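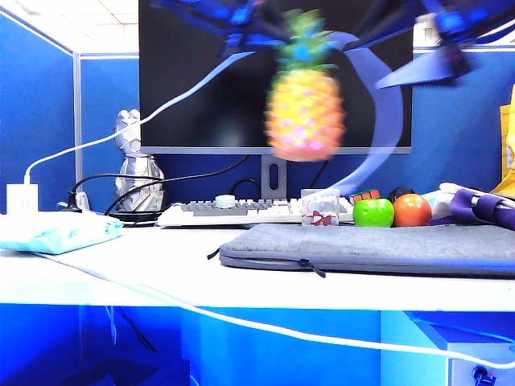 Tufa: a desk-mounted hand that puts things away
Final project report, practical robotics module
Radosław Mazurek

1. What I set out to do

The proposal I handed in last October promised "a low-cost robotic hand able to tidy a domestic or office desk". My supervisor wrote "which desk?" in the margin, and that turned out to be the best feedback I had all year. The answer, eight months of optimism later, is one desk, in one corner of the Flongate shared workshop, provided the objects on it are ones the hand has already met.

The project is called Tufa because tufa is a rock full of holes, and so was the first palm I printed. The name was meant to be temporary.

The goals, as agreed after the margin note, were these:

- pick up a small object from a known area of the desk
- carry it over whatever else is on the desk without touching it
- put it down inside a marked zone
- do all of that with parts I could afford or borrow

The fourth was by far the hardest.

2. Background, briefly

Most of what I read before starting was about grippers with two flat jaws. They are cheap, strong and easy to control, and any sensible person would have built one. I wanted fingers. My argument in the proposal was that desk clutter comes in awkward shapes, and that a hand which can close round something soft or lumpy needs less accurate positioning than a pair of jaws. I still believe this, though I now believe it in the tone of somebody who has restrung a tendon at one in the morning.

The design owes a good deal to an earlier workshop build called Pliltmont, which had three fingers and a habit of letting go. I was given its remains in a shoebox. Two of the motors were usable and the wrist bracket was excellent. I never found out who made the bracket, so I can't thank them, but it is the one part of Tufa that has never failed.

3. The build

The fingers are printed in dark blue, that being the reel nearest the end and so the one I was allowed to finish. Each finger is pulled closed by a cord and opened by an elastic return. I tried fishing line, then braided line, then a waxed cord meant for leatherwork. The fishing line stretched. The braided line cut slowly into the plastic, like cheese wire. The waxed cord is ugly and works.

The control board is a Nevex, which I chose on price. Its documentation is a single page, and half of that is a drawing of the board. Working out which pins could drive a motor without resetting the whole thing took most of a fortnight, and I have written it up in Appendix B so that the next person can have their fortnight back.

The hand is mounted so that it works downwards, reaching over the desk from above. The first version came in from the side, which meant that every movement had to get past the monitor, and the monitor won. Going over the top costs some reach at the front edge but gets rid of almost all the collisions. It also makes the thing look rather more sinister than I intended.

Total spend was 69 pounds, not counting the shoebox.

4. The test desk

I had planned to test on a bare board with a grid drawn on it. I did start that way, and the results were lovely and meant nothing. A hand that can move a cube across an empty board has learned very little about desks.

So the later tests were run on a working desk in a cubicle with blue fabric partitions. It has a monitor on a metal stand, a keyboard, a laptop sleeve, too many cables and a population of small toys and ornaments. I left all of it there. The rule I gave myself was that I could add objects but not tidy any away before a run, since tidying was supposed to be Tufa's job.

The regular test objects were a toy pineapple, a green toy apple, a small Rubik's cube and a clear plastic cup with a bow on it. They were picked to be difficult in different ways. The cube is small and hard with flat faces. The apple is glossy and inclined to leave. The cup is clear, and my camera software took the view that it did not exist. The pineapple has a crown of leaves, and the leaves deserve their own section.

5. The pineapple problem

The software finds an object, draws a box round it and aims for the middle of the box. With an apple, the middle of the box is the middle of the apple. With a pineapple, the leaves count as part of the box, so the aiming point creeps upwards and the hand goes for the join between fruit and foliage. For weeks I treated this as a bug. I wrote a correction that shaved a bit off the top of every tall box, which fixed the pineapple and made the hand bite the desk when reaching for anything else.

Then I took the correction out and let it grab high. The fingers spread, came down around the top and held. The grip was better up there. With the body hanging underneath, the whole toy settled during the lift and needed no adjusting. I would love to claim this as a design decision, and in an earlier draft of this report I did.

The remaining trouble was swing. Anything held by the top behaves like a pendulum when the arm sets off briskly, and Tufa only knew how to set off briskly. I ended up ramping the speed at both ends of each move. It is less exciting to watch and visitors to the workshop have said so.

6. Results

I logged 200 attempts on the working desk, with the final software and no changes between runs. An attempt counted as a success only if the object ended up inside the marked zone and nothing else had been moved. Of these, 19 failed.

The failures were not spread evenly. The cup was responsible for most of them, generally by not being noticed. The apple rolled off after being put down perfectly well, and I counted that as a failure after arguing with myself for an evening. The cube was dropped when the waxed cord slipped on its spool. The pineapple, after all that fuss, did very well.

I should be plain about what the number leaves out. I placed the objects by hand, and a person who wants a good result places objects kindly. I tried to vary the positions, but I also know where Tufa likes things to be, and so do my hands.

The final program came to 2,846 lines. A good third of that is checks added after something went wrong, each with a comment recording what I felt at the time. The comments have been edited for submission.

7. What went badly

Cables. I had no plan for them and they were in every problem I had. The hand has its own wiring, the desk has plenty already, and a loop of cable lying where it did not lie yesterday is an obstacle the software has never heard of. I ended up simply marking the back of the desk as out of bounds.

Noise. The motors from the Pliltmont shoebox whine. I was asked, nicely, to run long tests in the evenings.

Time. I spent far too long on the fingertips. I tried bare plastic, foam, rubber from a bicycle inner tube and the palm side of a gardening glove. The glove was best, and it was the first one I tried. I then went back to it after trying everything else, so the table in Appendix C is thorough if nothing more.

8. If I carried on

I would put a simple pressure sensor in at least one fingertip. At present Tufa closes until the motor current rises, which tells it that it is holding something or that a joint has jammed, and it treats these as equally good news.

I would also replace the elastic returns, which weaken with age. Two had to be changed during testing, and there is a noticeable difference between a hand with fresh elastic and one that has had a long term.

And I would look again at the clear cup. A second view from a lower angle might be enough, going by the one short trial I managed before the workshop closed.

The hand and its arm stay at Flongate. The code, print files and wiring notes are on the workshop drive in the Tufa folder. Please use the version saved on 4/24/20 and ignore the one called "final".

Appendices: A, parts and costs. B, Nevex pin notes. C, fingertip materials. D, attempt log.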